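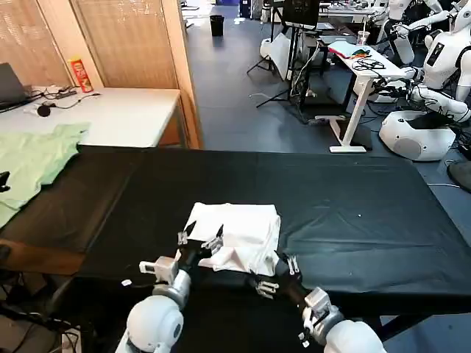 Reports > Community Linen Exchange > Progress Report

Progress report: Zudmont Linen Exchange

18/01/2023
Prepared by Songül Ateş for Géza Erdős, Noledden Fund

Where we stand

The exchange has now handed out 619 bundles of sheets and towels. I would not read too much into that. It counts what left the shelves, and we still have no good way to tell how many households we reached or how many came back because the first bundle was the wrong size.

The June plan promised that shelters would order by web form. Usha Palaniappan built the form and it works. Most shelters still phone. I doubt more training will change this and I am not asking for money to try.

Washing and folding

Stustach took over the washing in the fall. Their price is fair, but turnaround slipped to 4 days in a week when the contract says 3. They blame the holidays — we'll see. Folded size still varies from batch to batch, and the shelves were built for one size. Bronisława Sobczak has written a one-page folding guide. It is clear enough, though I have seen clear guides ignored before.

Money

Spending is under budget, mostly on account of the van repair we put off. That is a delayed bill and should not be reported as a saving. Gyula Farkas has two quotes and trusts neither.

The claim in our first proposal that donated linen would cover 30 percent of need was too hopeful. Much of what we get is worn thin. I would like to drop the figure until we have sorted through a full season of donations.

Next quarter

- Short phone survey of shelters, run by Usha
- Third quote for the van
- Review of the Stustach contract, with the option to leave

Decision needed from the fund: whether the unspent van money can be carried over.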